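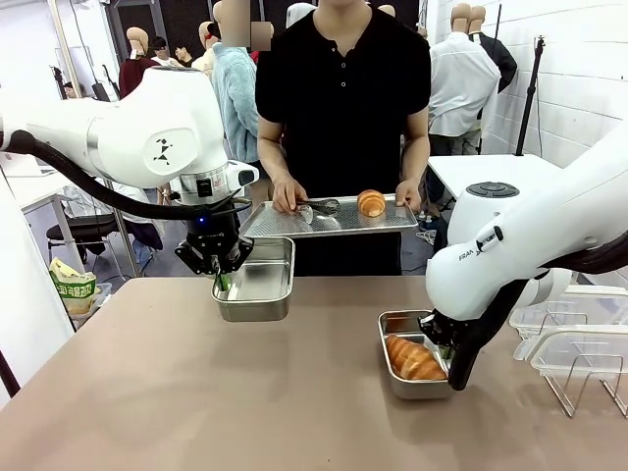 Croissants in hand: one in a stainless-steel tray, another on a perforated sheet with the tongs.

Between the oven and the bag
What a pastry is stood on, and shut up in, after baking
Words: Soledad Campos

A croissant leaves the oven with a dry shell and a damp middle. Over the next few hours the moisture moves outwards, and the shell softens from the inside. Baking cannot prevent this. The container, however, has a good deal of influence on how fast it happens, and small bakeries tend to choose containers last, out of whatever the catering supplier has on offer that month.

Darius Dobre bakes 216 pieces on a weekday at Prunell, most of them laminated. He keeps three kinds of metalware for them and does not let them change jobs. Perforated sheets are for cooling and carrying. Open steel trays are for the counter. Lidded steel boxes are for anything filled, glazed or coloured.

The perforated sheet is the simplest of the three. On a solid sheet, steam from the base of the pastry condenses against the metal and is taken back up by the crust. Holes let it out downwards, provided there is a gap underneath. A perforated sheet laid flat on a worktop behaves much like a solid one. Dobre puts his on a wire rack for 10 minutes before anything is moved, and longer for pieces with almond paste.

Tongs travel on the sheet. At Prunell they are plain metal, sprung lightly, and used across the width of the croissant at its thickest segment. Gripping the tips breaks them. Gripping lengthways pulls the outer layer loose and leaves most of it in the tray.

Depth matters more than floor area in the second vessel. Rectangular stainless trays with reflective sides show a single pastry well, and low walls allow air across the top. Luminița Oprea, who fits out counters for Zilturside, specifies rounded corners throughout. Flakes and butter collect in a square corner and have to be worked out with a brush. She also dislikes trays that are filled more than one layer deep. "The bottom row is packing material by nine o'clock," she says. 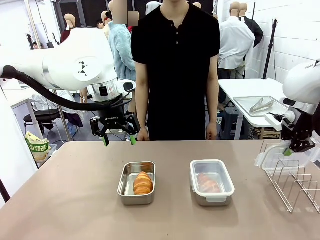

DULSKA MAGAZINE | ISSUE 8 | PAGE 6

The lidded box is a different case. A croissant sits happily in the open for a morning, whereas a pink-topped bun or an iced finger picks up dust and loses its surface. Steel boxes with a white plastic rim are now common for this work. The rim takes the clips of the lid and spares the steel edge some knocks. It is also the part that fails. Cornel Cozma, who maintains the stock for a shared kitchen in Ahonen, replaces boxes when the rim lifts away at a corner, usually long before the steel shows any wear.

His other complaint is lids. A clear lid with clip flaps allows the contents to be checked without opening, but the flaps hold water along the hinge line. Lids dried flat on a cloth stay wet there overnight. Cozma stands them in a chrome wire dish rack, flaps open, channel side down, and shakes each one before it goes back on a box. A lid closed over warm pastry will mist within a minute or two, and the drops fall on the glaze.

Spacing on the table is worth settling too. Oprea leaves a clear hand's width between an open tray and a rimmed box, so that tongs can be swung from one to the other without passing over the wrong pastry. Pink icing marks a plain crust readily and cannot be wiped off. Where fillings differ, she asks for separate tongs.

Cleaning is routine. Hot water and ordinary detergent will deal with butter on stainless steel, and a nylon brush will clear the holes of a perforated sheet if it is used from the underside. Scouring pads dull the reflective sides of display trays. Dobre soaks his sheets for 10 minutes, then dries them in the cooling oven with the door ajar.

He stopped reheating in the counter trays last October. Their solid floor scorched the base before the middle was warm, and the pastries now go back on the perforated sheet for that.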